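임대 끝난 선수를 기다리는 여름

2026년 6월 23일

시즌이 끝나고 한동안 글을 안 썼다. 쓸 만한 일이 없기도 했고, 이적 시장이 열리기 전에는 어차피 다 추측이라 손이 잘 안 갔다. 그런데 어제 저녁에 Clulton 구단 홈페이지에 방출 및 잔류 명단이 올라왔고, 거기에 Fitriani Govindasamy의 이름이 없었다. 임대 선수니까 없는 게 당연하다. 그래도 세 번쯤 다시 읽었다.

처음 보는 분들을 위해 적어 두면 Govindasamy는 Dundesmont 소속 미드필더다. 지난겨울에 반 시즌 임대로 Clulton에 왔다. 등번호는 20번. 리그와 컵을 합쳐 16경기에 나왔고 골은 두 개다. 기록만 놓고 보면 눈에 띄는 선수는 아니다. 나도 영입 발표가 났을 때는 별 기대가 없었다. 우리 팀은 매년 겨울에 누군가를 빌려 오고, 그 누군가는 대체로 벤치에 앉아 있다가 돌아간다.

생각이 바뀐 건 Prudov 원정이었다. 전반에 한 골을 먹고 중원이 완전히 밀리고 있었는데, 후반 시작하면서 Govindasamy가 수비형 미드필더 자리로 내려왔다. 원래 그 자리 선수가 아니다. 그런데 공을 받기 전에 고개를 두 번씩 돌려 보고, 압박이 오면 한 번에 반대쪽으로 넘겼다. 화려한 건 하나도 없었고 그냥 공이 안 끊겼다. 경기는 1대1로 끝났다. 돌아오는 버스에서 다들 동점골 얘기만 했는데 나는 그 교체 얘기를 계속하고 싶었다.

그 뒤로는 감독도 그 자리에 고정해서 썼다. 4월에는 거의 모든 경기를 풀타임으로 뛰었다. 홈 마지막 경기 관중이 631명이었는데, 우리 리그에서는 적은 숫자가 아니다. 그날 경기가 끝나고 선수들이 한 바퀴 돌 때 북쪽 스탠드에서 Govindasamy 이름을 제일 오래 불렀다. 본인은 손을 한 번 흔들고 바로 터널로 들어갔다. 인터뷰도 짧게 하는 편이다.
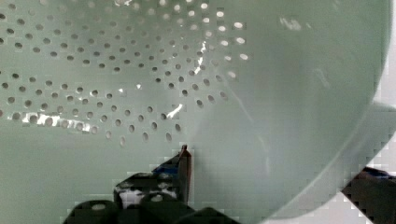 문제는 이제부터다. Dundesmont와의 계약은 1년이 남아 있다고 알려져 있다. 그쪽은 한 단계 위 리그고 중원 자원도 많다. 돌아가서 주전을 잡을 가능성은 낮다고 본다. 그렇다고 그냥 풀어 줄 이유도 없다. 계약이 1년 남은 선수를 파는 구단 입장에서는 올여름이 이적료를 받을 수 있는 사실상 마지막 기회다. 겨울이 지나면 다른 팀과 사전 계약을 할 수 있게 되니까.

Clulton이 할 수 있는 건 세 가지 정도다. 이적료를 내고 데려오든가, 한 시즌 더 임대를 하든가, 1년을 기다렸다가 자유계약으로 데려오든가. 첫 번째는 예산이 없다. 작년 여름에 쓴 이적료 전체가 골키퍼 한 명 값이었고 그 골키퍼는 무릎 때문에 시즌 절반을 쉬었다. 세 번째는 다른 팀이 가만히 있어야 가능한 얘기다. 그래서 재임대가 제일 현실적인데, 이건 선수 본인이 원해야 하고 Dundesmont가 계약을 1년 연장한 다음에 보내려고 할 가능성이 크다. 그러면 결국 내년 여름에 똑같은 고민을 또 하게 된다.

게시판에서는 Pangaribuan 얘기도 나온다. 거기 미드필더 둘이 한꺼번에 나갔고 새 감독이 짧은 패스를 좋아한다는 게 근거의 전부다. 솔직한 느낌으로는 그럴듯하다. 거기는 급여도 우리보다 낫고 훈련장도 새로 지었다. 다만 지금까지 나온 글 중에 출처가 있는 건 못 봤다. 어떤 사람이 Pangaribuan 훈련장 주차장에서 봤다고 썼다가 다음 날 글을 지웠다. 매년 여름 누군가는 주차장에서 선수를 본다.

나이 얘기를 하는 사람도 있다. 계약이 끝나면 30이 되는데 그 나이 미드필더에게 다년 계약을 주는 게 맞느냐는 것이다. 나는 별로 걱정하지 않는다. 속도로 뛰는 선수가 아니고, 우리 팀에 있는 동안 부상으로 빠진 경기도 없었다. 그보다는 그 자리에 지금 누가 있는지를 먼저 봐야 한다. 명단을 보면 수비형 미드필더로 뛸 수 있는 선수가 둘인데, 한 명은 열아홉 살이고 다른 한 명은 원래 센터백이다. 열아홉 살 선수는 나도 좋아한다. 그래도 개막전부터 혼자 맡기는 건 너무 이르다.

저녁을 차리면서 팟캐스트 지난 회차를 다시 들었다. 진행자 둘이 재임대 쪽에 무게를 뒀는데 이유는 나와 비슷했다. 중간에 구단 운영비 얘기로 빠져서 한참 안 돌아오길래 껐다.
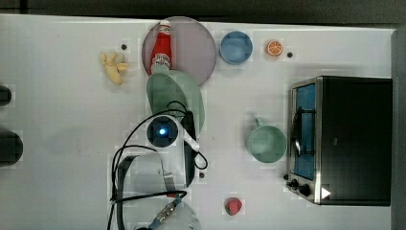 분홍빛 접시와 케첩병, 그 아래 연두색 체

다른 포지션도 짧게 적어 둔다. 왼쪽 풀백은 재계약을 했다. 잘한 일이다. 크로스가 나쁘다는 말이 많지만 수비 위치는 리그에서 괜찮은 편이고, 무엇보다 홈 원정 가리지 않고 매주 나온다. 오른쪽 윙은 두 명이 나갔고 아직 아무도 안 왔다. 작년 이맘때도 비어 있다가 개막 직전에 급하게 채웠는데 그 선수가 이번 방출 명단에 있다. 이번에는 조금 일찍 움직였으면 한다.

공격수는 잘 모르겠다. 지난 시즌 팀 내 최다 득점자가 남기로 했으니 급하지는 않지만, 백업이 없어서 4월에 그 선수가 경고 누적으로 빠졌을 때 윙어를 중앙에 세웠다. 유효슈팅이 하나 나왔다. 그런 경기를 또 보고 싶지는 않다. Prudov에서 풀린 공격수가 하나 있는데 키가 크고 느리다. 우리가 롱볼을 할 거면 나쁘지 않고, 안 할 거면 필요가 없다. 감독이 뭘 하려는지를 알아야 판단이 되는데 시즌 결산 인터뷰에는 그 내용이 없었다.

시즌권은 갱신했다. 자리는 작년과 같다. 가격이 조금 올랐고, 종이 카드는 없어지고 휴대폰으로만 입장한다고 한다. 작년에 입구에서 앱이 안 열려 줄이 길게 섰던 걸 생각하면 첫 경기는 일찍 가는 게 좋겠다. 원정 버스 신청은 일정이 나온 뒤에 받는다고 공지에 적혀 있다.

프리시즌 일정은 두 경기만 확정됐다. 둘 다 원정이고 하나는 평일 낮이라 못 간다. 나머지 하나는 갈 생각이다. 그때까지 20번이 비어 있는지 보면 대충 감이 올 것 같다. 구단이 임대 선수와 얘기 중이면 보통 그 번호를 다른 선수에게 안 준다. 재작년에도 그랬고 그때는 결국 안 왔다.

새 소식이 나오면 이 글 밑에 추가하겠다. 댓글로 Dundesmont 쪽 지역 신문 기사 보신 분 있으면 링크 부탁드린다. 유료 기사면 제목만 적어 주셔도 된다.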